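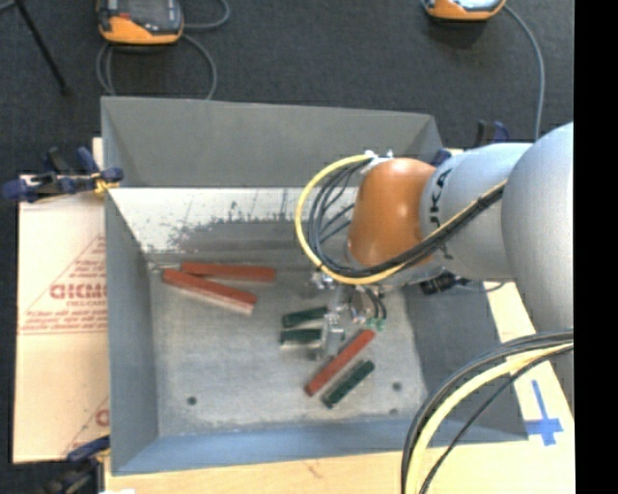
手作り石けん、よくある質問のページです。メールやイベントの立ち話で聞かれることがだいたい同じになってきたので、まとめて書いておくことにしました。うちは自宅の一角で石けんを作っている小さな工房で、名前はBatia(バティア)といいます。棒状のまま売ってほしいというリクエストがよく来るんですが、これについては下の「カット前のバーは買えますか」に書きました。長いページなので、気になるところだけどうぞ!

初心者ですが、何から揃えればいいですか?

まず、はかり。1g単位で量れるデジタルのものを買ってください。ここをケチると全部うまくいきません(経験者は語る)。あとはステンレスか耐熱プラスチックのボウル、温度計、泡立て器、ゴム手袋、ゴーグル。アルミの道具は苛性ソーダと反応するので絶対に使わないこと。型は牛乳パックで十分です。私は最初の2年、ずっと牛乳パックでした。

苛性ソーダがこわいです。

こわがってください、それくらいがちょうどいいです。私も今でも計量のときは無言になります。守ってほしいのは、必ず水のほうに苛性ソーダを少しずつ入れること。逆は危険です。換気をして、手袋とゴーグルと長袖。小さいお子さんやペットは別の部屋へ。肌についたらすぐ大量の流水で洗って、目に入ったら洗いながら病院に連絡してください。薬局で買うときは印鑑と身分証が必要なので、お忘れなく。私は忘れて二往復しました。

苛性ソーダなしで作れませんか?

石けん素地をこねたり、グリセリンソープを溶かして固めたりする方法があります。夏休みの工作ならこっちがおすすめ。油から作るコールドプロセスとは別の遊びだと思っていますが、色をつけるのはむしろグリセリンのほうがきれいに出ます。

型入れのタイミングがわかりません。

泡立て器で生地を持ち上げて、たらした跡がうっすら残るくらい。これを「トレース」と呼びます。オリーブオイルが多いと本当に出なくて、私は初回、夜の9時から始めて日付が変わってもまだ混ぜていました。今はブレンダーを使っています。ただし回しすぎると一気に固まるので、数秒回しては手で混ぜる、のくり返しで。

赤い石けんの色がすぐ茶色くなります。

ああ、これは本当によく聞かれます。植物の色素はアルカリに弱いものが多くて、ハイビスカスもビーツもまず残りません。レッドクレイなら落ち着いたれんが色になります。もっとはっきりした赤がほしければ化粧品用の酸化鉄を少しだけ。入れすぎると泡まで赤くなってタオルが悲惨なことになります。緑はグリーンクレイかスピルリナですが、スピルリナは日に当たるとどんどん退色するので、私は箱に入れて保管しています。

表面に白い粉がふきました。失敗ですか?

たいていはソーダ灰といって、表面が空気に触れてできるものです。使うのに問題はありません。気になるなら薄く削るか、蒸気をさっと当てると目立たなくなります。型入れ後にラップをぴったりかけておくとだいぶ減りますよ。ただ、白いかたまりが中まで入っていて、水気がしみ出ているようなら混ぜ不足か計量ミスかもしれません。そういうものは使わないでください。

熟成はどのくらい?

うちは最低でも2か月。配合によってはもっと短くても使えますが、長く置いたほうが溶けくずれしにくいです。8月に仕込んだものは湿気でべたつきがちなので、除湿機をかけた部屋に移しています。電気代のことは考えないようにしています……。

カット前のバーは買えますか?

はい、最近はじめました。1本2760円、送料は別です。定番のDrunmontとAkbridgeの2種類だけで、季節ものは対象外。切るときは薄刃の包丁よりワイヤーのほうが断面がきれいです。包丁でやるなら、まっすぐ真下へ、迷わず!

名前の由来は?

Akbridgeは石けん仲間のRuth Espinozaさんがつけてくれました。理由を聞いたら「響き」だそうです。Drunmontのほうは、Tin-yau Yangさんに教わった配合をもとにしたもので、こちらはひまし油が多めの、泡がもちもちするタイプです。

顔にも使えますか?

私は使っていますが、肌は人それぞれなので、まず腕の内側で試してください。赤みやかゆみが出たら中止を。それと、肌のトラブルが治るかという質問にはお答えできません。石けんは石けんなので、心配なことは皮膚科で相談してくださいね。

教室はやっていますか?

少人数でときどき。参加費は材料込みで2000円、定員は3人です。台所が狭いので、これ以上は入れません。次の日程が決まったらこのページのいちばん上に出します。汚れてもいい長袖と、牛乳パックを1本、洗って乾かしたものを持ってきてください。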